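Bin picking demos: hand guiding or remote control?

rahimi_p
25 January 2021
Hello all. I am preparing demonstrations for picking mixed items out of a metal bin with a KUKA arm. Until now I guided the arm by hand, and I have 289 episodes. My colleague wants that we change to remote control and throw the old ones away. I would like to hear opinions before I agree to this.

The items are mostly soft or with strange shapes, and they are often lying against each other.
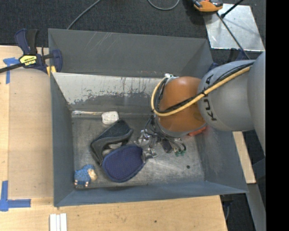
Gripper in the bin, next to the navy padded item. The toy sheep is in the near left corner.

With hand guiding I feel the contact with the floor of the bin very well. With remote control I feel nothing and I push too hard.

Fuletis
Your colleague is right, I am afraid. When you guide by hand, your own arms are in the camera view, and later they are not. We lost a whole April to this.

Cathal Mac Carthaigh
I don't agree with Fuletis. You can record only the joint path by hand, step back, and replay it with the cameras on. Put the items back in the same places first. Keep your 289.

Fuletis
Replay is fine for a rigid box. A folded cloth is never twice in the same shape, so the replay closes on air.

Cathal Mac Carthaigh
Then you discard those and keep the rest. I lose one in 20, maybe.

lollotent
What about the hose and cables on the wrist? When I push an arm by hand I hold it in poses where the hose pulls, and I don't notice it. Is yours tied with enough slack for the deep corners?

rahimi_p
The cables are tied to the hose. The far corners are all right, the near left one I have not tested with the wrist turned. Thank you, I will look at it.

@Cathal, do you replay at the same speed as you recorded?

Cathal Mac Carthaigh
Slower, about half. Please clamp the bin well also. Mine moved a few millimetres and it spoiled more than 1000 replays.

rahimi_p
It is clamped at the upper left corner, and I have blue tape on the table. I will try 20 replays with the fabric item only and write the result here.

Fuletis
Do 20 by remote control also, otherwise you compare with nothing.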